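Backup codes for the office password manager — where do you keep yours?

ksaber
Sep 17, 2024
We're a 4 person shop and moved everything to Kilau in May. It gave each of us a sheet of backup codes. Mine is in my desk drawer and I don't love that. What do you all do?

bastholm_it
Print two copies. One in a safe, one off site. Don't save them in the same manager they unlock.

Vondracek_L
I disagree on paper. We had an office move and lost a whole folder. I keep ours in an encrypted file on a USB stick, and the stick stays at home.

bastholm_it
And when the stick dies? I've had 2 go bad on me. Paper doesn't need a driver.

ksaber
Fair point, but paper can be read by anyone who opens the drawer.

Vondracek_L
Exactly. Whoever cleans the office could take a picture of it.
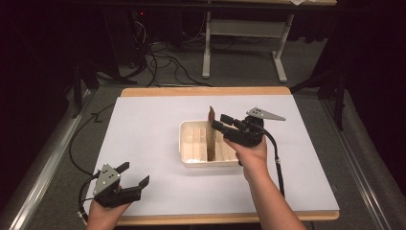

pinewood88
Codes on one long sheet are the problem, if you ask me. We put each person's codes on a separate card and lock the cards up. Any plastic tray with upright dividers will do, like the white one with the brown card standing in a slot. The card sticks up past the rim, so it's easy to grab. If somebody leaves, pull their card, make new codes and shred the old ones.

ksaber
Might try that. Does the safe have to be fireproof?

bastholm_it
Ours is, it was 300 dollars. Still keep a second copy somewhere else.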